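3. Data collection
February
By the Plarkura group, Nondbridge

Demonstrations were recorded on a kitchen worktop using the wrist camera alone. 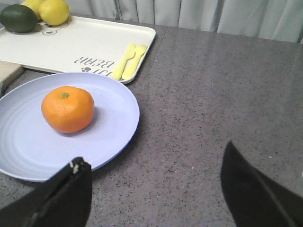

Figure 2. Wrist view with a mandarin on a blue plate; cutlery and other fruit lie on the tray behind.

3.1 Episodes and filtering

Operators recorded 4000 episodes with the Tener controller. Each was checked for dropped images and timing faults, leaving 3924 for training. Object positions were changed between episodes. Both fingertips were kept in view, as the policy receives no joint readings.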